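Search this blog Go

Last updated November 2022

Moving our billing data off the old system

I do the books and most of the back office work for Cirkano, a small company that sells temperature sensors to commercial kitchens and cold storage warehouses. In March we decided to leave the billing software we had used since the company started. I kept notes along the way and this post is mostly those notes, cleaned up.

The old system was built for one-time sales. You made an invoice, the customer paid it, and that was the end of it. Most of our income now is monthly monitoring fees, and every one of those was a copied invoice with the date changed by hand. We had 2275 customer records in there, and a good share of them were duplicates or people who bought one sensor and never came back.

We looked at two replacements. Zendurport handles subscriptions well and has a decent import tool. Cludetti was cheaper, but it wanted a separate license for each person who logged in, including our outside accountant, who logs in maybe once a quarter. We went with Zendurport.

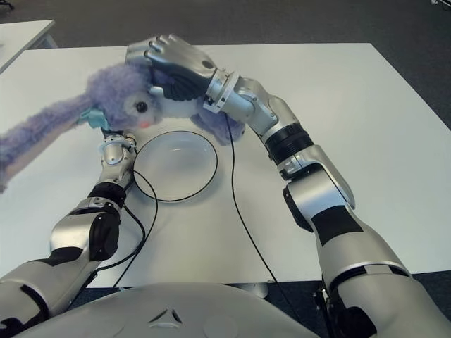

Purple bunny on the table

The first job was the export. The old software would give us customers in one file and invoices in another, with nothing linking the two except the customer name as typed. That meant "Lakeside Cold Storage" and "Lakeside Cold Strg." were two customers. I spent the better part of two weeks in a spreadsheet fixing these. There are tools that claim to match names for you, and I tried one. It merged two different bakeries in different states, so I went back to doing it by hand.

A few rules I settled on:

If a record had no invoice in the last six years, it went to an archive file and did not get imported.

If two records shared a billing address and a phone number, I merged them and kept the older account number.

If they shared only one of those, I called the customer. Most were glad to be asked – a couple had moved and we had been mailing things to the old place.

Sales tax was harder than I expected. The old system stored one tax rate per customer. The new one works out the rate from the shipping address and the type of item, and it treats a sensor and a monitoring plan as different things. They are different things in a lot of states, and we had been sloppy about it. We hired Ahmadpour, a two-person accounting practice across town, to go through our product list and assign the right category to each line. That took them 9 hours and was worth paying for.

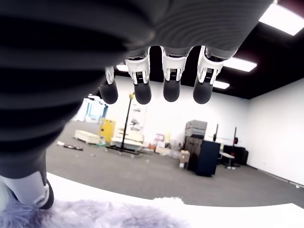

4 min read

We ran both systems side by side for two billing cycles. I would not skip this. In the first cycle 20 invoices came out wrong in Zendurport, almost all for the same reason: customers who had been given a discount years ago as a negative line item. The import tool dropped negative lines without any warning. It was in the log file, but you had to go looking for the log file. I re-entered the discounts as proper discounts and the second cycle matched to the penny.

The other problem was payment cards. You cannot export card numbers, for good reasons, so the old processor has to hand them to the new processor directly. Both sides have a form for this. The forms ask for different things and each company told us to start with the other one. Start this early. Ours took six weeks and for most of that time there was nothing to do but wait and send another e-mail.

While we waited, I rewrote the invoice itself. The old one had three different account numbers on it and customers regularly put the wrong one on their checks. The new one has a single number, the service period, the location of each sensor, and the amount due. Questions about bills have dropped off a lot since then. 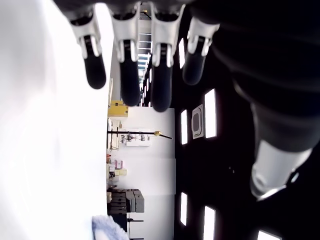 Fingers, close up

Things I would do differently. I would clean the customer list before shopping for software, because half of what I asked the sales reps about turned out to be problems with our own data. I would write down every special price before touching anything. Ours lived in old e-mails and in people's heads. I would also have moved the annual customers last instead of first – there are fewer of them, so they looked like the easy group, but each one had its own terms.

Month-end close used to take me four days and now takes one and a half. The part I still do by hand is matching bank deposits when a customer pays several invoices with one check. Zendurport has a feature for it that I have not set up yet. I will post again once I have used it for a full quarter.

Print this post | E-mail this post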